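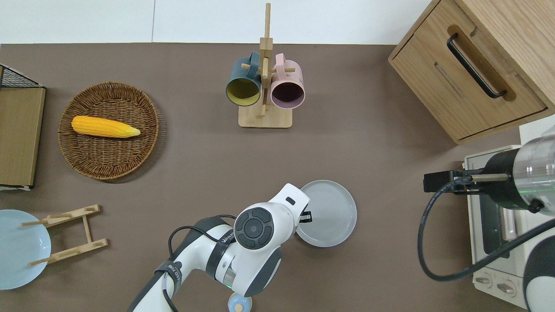
Gianni Bortolotti said he wanted the route settled before we ate, since last time we ate first and then half of us went home. So we started with the route, and I didn't get my pen out until he was well into it.

Zirkent Road Travelers
Minutes of the summer meeting, 5 August 2018

I'm taking the minutes again (my own fault, I had paper with me). We met at our place at four. Everybody made it except the Hendersons, who were still on the road home from her sister's and sent their love and their votes.

Minutes of the last meeting

Read by me, a bit fast. Ubaldo D'Amico asked me to fix the bit where I had him agreeing to lead the convoy. He had agreed to think about it. Fixed and accepted.

The fall trip

Gianni has the loop at 1688 miles if we take the Vulier ferry, and 2106 if we drive the long way past the bay. I like the ferry myself! You get to sit down with a coffee and look at water. The catch is the fare for anyone pulling a trailer, and Gianni is going to call the ferry office and get it in writing. We'd go out by the valley road and stop two nights at Sturkance, same campground as before, the one with the good showers and the gravel sites down by the creek. Bill and I had the site next to the dump station last time and I asked for it to be put in here that we would like a different one.

We voted for the ferry, subject to the fare. The Hendersons' votes went to the ferry too.

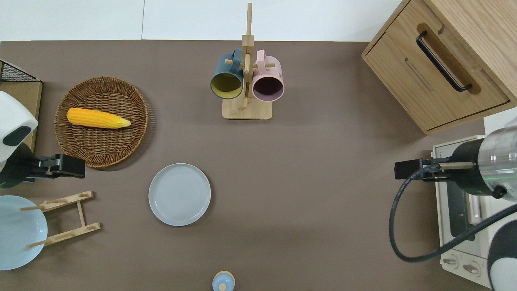 Could we please leave later than six this time, Ubaldo asked, and there was a lot of agreement from the sofa. He pointed out that we left at six last fall and then sat in the Sturkance parking lot for two hours waiting for check-in. Gianni thinks the traffic through Zirkent is bad after seven. We went back and forth on this for longer than I'm going to write down. Eight o'clock, from the lot behind the Colombo bakery, and anyone who wants rolls should get them before eight and not at eight.

Money

We have $2000 in the account, and that is with the deposit for Sturkance already taken out, which pleased me very much. Dues stay at $35 a household. I still need yours if you haven't paid, and you know who you are, so please just bring me a check. Ubaldo asked if we could spend a little on new radios. The old ones cut out on the hills, and on the last trip we lost Gianni completely from lunch until supper. Agreed that Ubaldo will look at prices and bring them to the next meeting. He's to get the kind that take ordinary batteries.

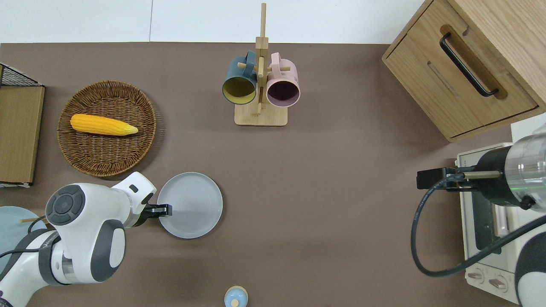
Page 2

Meals on the road

Same as last time, each household takes one supper and looks after its own breakfasts. I have down chili for the first night (me), sausages and peppers (Gianni), and Ubaldo is doing a pasta he wouldn't tell us much about. The Hendersons get the last night, by telephone. Dogs are fine at Sturkance on a leash, I checked. No fires if the ban is on, so bring your propane stove anyway and make sure the tank is full.

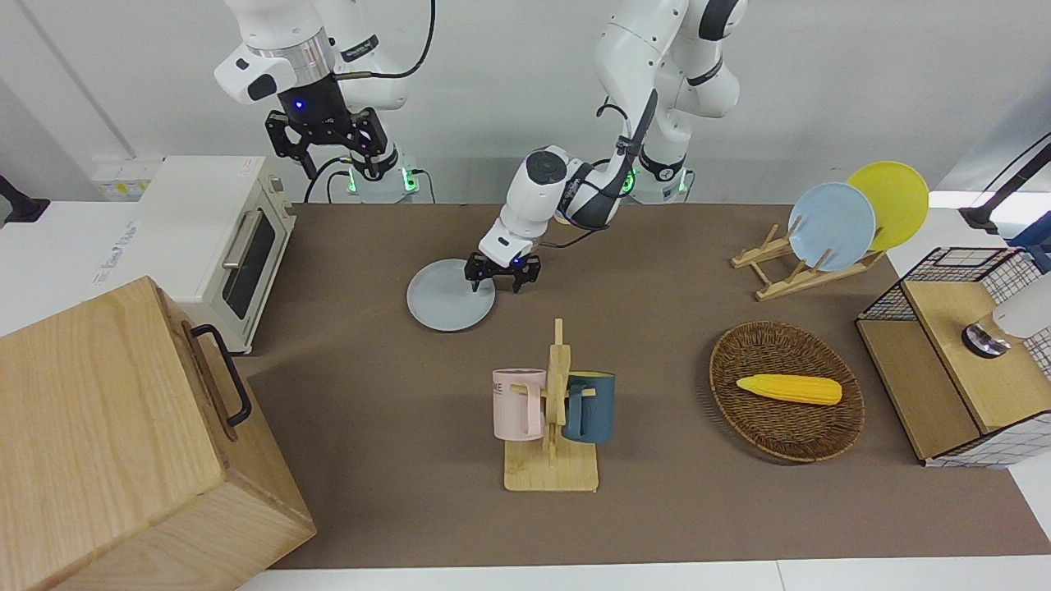
Next meeting

December, on a Sunday, at Gianni's. I'll phone around with the day once he's talked to his daughter about the holidays. Bring your trip pictures and a dessert. Two desserts if it's the lemon one.

We broke up at half past six and I got the dishes done before the ball game.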